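3.2 Collecting the door demonstrations

All examples for the door tasks were gathered by hand-guided teleoperation on the Cerus arm. One operator moved the arm while a second reset the door between attempts and typed a short label into the Zarei logging tool. Each attempt started from a different arm position, chosen by the software, and ended when the operator pressed a foot switch. We kept 448 attempts in the final set, which we call Elalel.

Attempts were not required to be tidy. If the operator missed the handle and tried again, the whole attempt was kept and marked as a retry. We threw out an attempt only when the log had a gap or the operator asked for it to be dropped. Operators worked for 30 minutes at a time and then changed places.

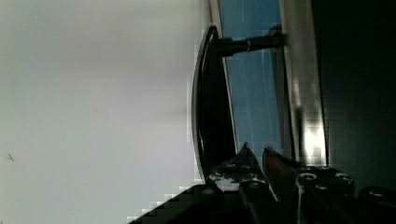 Figure 2. Wrist camera view with a curved black handle close to the gripper fingers.

The wrist view was stored together with the joint angles and the finger opening. We did not crop the pictures or correct the brightness, and glare on shiny parts was left as recorded. Early trials at our Bisberg site had used a fixed camera as well, but the arm often blocked its view during the last part of the reach. Those trials are not part of the set.

Labels were checked on a later day by someone who had not taken part in the session. Where the checker and the operator disagreed on the moment of first contact, both times were kept, and training used the earlier one. The split between training and test attempts was made by session, so that no session appears in both.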